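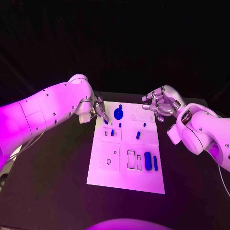
Noviembre, 16:40. Segunda tanda de la cola Pleron.

Sigo sin creerme la ficha. Promete "adherencia total a las 18 horas" y a las 18 horas la probeta 7 se abrió con la uña. La 4 aguantó, la 5 también, la 6 a medias. Mismo bote, misma haya, mismas mordazas. Si alguien quiere ver ahí una tendencia, que me la explique con calma.

El informe de Trajkovski da 3,766 de resistencia media y no pone la unidad por ningún lado. Tres decimales y ninguna unidad. Les escribí la semana pasada y contestaron con el mismo PDF. Mientras no lo aclaren, no copiar esa cifra en nuestra tabla, por favor - ya la he borrado dos veces.

Humedad del taller al encolar: 33 %. Según los de Trutville eso lo explica todo. Puede ser, pero con la cola vieja trabajamos igual de secos el invierno pasado y no se despegó nada.

Pendiente:
- repetir 5, 6 y 7 con lijado nuevo, grano 120
- una serie de control con la cola de Nendness, que es más barata y me temo que igual de buena
- pesar la cola antes de extenderla, que a ojo no vale
- no tirar las probetas rotas, quiero mirar la línea de fractura con lupa

El pedido grande queda parado hasta entonces. El comercial llama mañana otra vez.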